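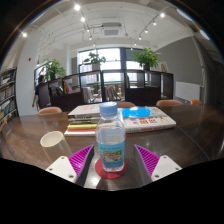

Karaki falloff, measured again

The spring patch for Heneo changed the damage falloff on the Karaki, and the patch notes gave it one line: "Karaki damage at range has been adjusted." The forum has since settled on the view that the rifle was nerfed into the ground. I have played it most evenings since the patch and it didn't feel that way to me, so I spent a good part of May measuring it. The short version is that long range got worse, middle range got slightly better, and the thing people are complaining about is a separate change to how the charge is held.

For those who don't play it, the Karaki is the charge rifle in the second slot. Tap fire gives a weak shot with no spread. Holding fire builds charge, and releasing it sends one hitscan round. There are no headshots on it. Damage depends on the charge at release and the distance to the target, and before the patch those two were simply multiplied together. That is still the case. I checked, since the forum had a theory that they were now added.

Method

I ran a listen server on Bemon, which has the longest clear sightline of the stock maps, from the pump house door down to the lower gate. Target was an idle bot with no armour, regeneration off, health reset after every hit. Shots were fired by a script bound to a key so that charge time was the same each time. I logged damage with Jetus, which reads the server's event output and writes it to a plain text file, one line per hit. It doesn't record distance, so I took that from the player positions and joined the two files afterwards.

In total I have 3248 logged hits. Some were thrown out before that count, mostly from the first evening, when I had left random damage variation switched on without noticing. If you repeat any of this, check that setting first. It is on by default on listen servers and off by default on dedicated ones, and the menu doesn't show which you have until you open the advanced tab.

Distances are in map units, measured centre to centre. The in-game rangefinder measures from the muzzle to the surface of the target's hit box, which comes out shorter. Quite a few of the numbers posted on the forum use the rangefinder for one patch and map units for the other, and part of the supposed nerf is just that.

Results at full charge

Full charge at close range does 188 damage, the same as before the patch. It holds that figure out to 500 units. In the old version the falloff began as soon as you left melee range, so at 500 units you had already lost a noticeable slice. Anyone fighting across a single room is better off now.

Past 500 units the damage drops in a straight line until it reaches 67, and then it stays there however far away the target is. The old curve was gentler and had a higher floor. At the full length of the Bemon sightline, a fully charged shot used to kill a scout who had already taken one tap. Now it doesn't. That is a real loss, and if you spend your matches standing in the pump house door you will feel it every round.

I looked for a step in the curve, as there was one in an early beta build, and found none. I also looked for a difference between standing and crouching. There is none in damage. There is one in spread on the tap shot, but that has been there since release.

Partial charge

Partial charge is where most of my time went and where I am least sure of the result. Damage rises with charge time, but the rise is slow at the start and steep towards the end. The last quarter of the bar is worth more than the first half. This has always been so. What the patch changed is that the bar now begins to drain if you hold it at full, after a short grace period, and the drain isn't shown on the charge meter. The meter stays full. The weapon glow does dim slightly, but on most of the brighter maps you would never see it.

So a player who charges behind a wall, waits for somebody to appear, and then fires is often releasing well under full charge with a meter that says otherwise. The hit marker comes up, the number is low, and the natural conclusion is that the falloff is brutal. I did this myself for several evenings before looking at the logs. The hits that looked wrong all came after a long hold, and distance had nothing to do with it.

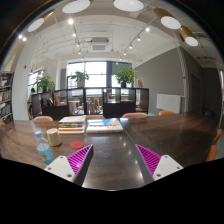 Dark brown tabletop with the ceiling lights reflected in it.

I can't say whether the missing meter change is deliberate. The string for a second meter colour is in the game files and nothing refers to it, which suggests it was planned and dropped, or planned and forgotten. I have reported it as a bug and had the automatic reply.

Interaction with lag compensation

Rasha Boutros wrote to ask whether the low hits could come from lag compensation picking an older, lower charge value at the moment of release. It was a reasonable idea and I had not thought of it. We ran it on Saturday with her connecting to my server on a deliberately bad connection and firing at the same bot from the same spot. The server uses its own charge timer, started when the press arrives and stopped when the release arrives. A steady delay cancels out. An unsteady delay doesn't, and the charge can come out a little short or a little long depending on which of the two messages was held up. In practice the error was small next to the drain, and it went in both directions.

There was one oddity. When her connection dropped packets at the moment of release, the server sometimes held the charge until the next message arrived, and if that pushed it past the grace period the drain was applied. Her client showed an instant release at full charge. I wouldn't expect many people to meet this outside a test.

What I changed in play

I no longer pre-charge behind cover. I start the charge when I hear footsteps, or step out at half charge and finish it in the open, which is uncomfortable but gives the right number. If I do end up holding too long I cancel with the weapon swap and start over. Swapping clears the charge completely and costs less time than it seems, provided you have fast swap bound to a single key and not on the wheel.

I have also moved forward. On Bemon that means the catwalk above the filter beds, where nearly everything worth shooting at is inside the flat part of the curve. The flank route from the left comes out directly beneath it, so you need somebody watching that side or you need to look down more often than I do. On the smaller maps I play exactly as I did before the patch.

As to balance, I think the falloff change is fine. A rifle that does full damage across a room and very little across a map is easier to play against than one that is moderately annoying everywhere. The drain I would keep as well, with a longer grace period and a meter that tells the truth. I would not raise the floor damage. Before the patch, two Karakis on the pump house side could shut the lower gate for an entire round, and the matches were dull for both teams.

Still to do

Moving targets. Everything above used an idle bot, and although a hitscan weapon shouldn't care, I would like to see it in the logs.

Armour. The light vest takes a fixed amount off each hit and the heavy vest takes a proportion, so the new floor matters much more against the light one. I have a handful of hits for each and not enough to post.

Dedicated servers. A friend's server is still on the previous build and I am waiting for it to be updated before I run the same script there.

The log files and the join script are in the usual folder linked from the sidebar. The first column is the shot index, the second is charge time in milliseconds, and the third is damage before armour. Ignore the fourth column, which was meant to be the weapon state and came out as zero on every line.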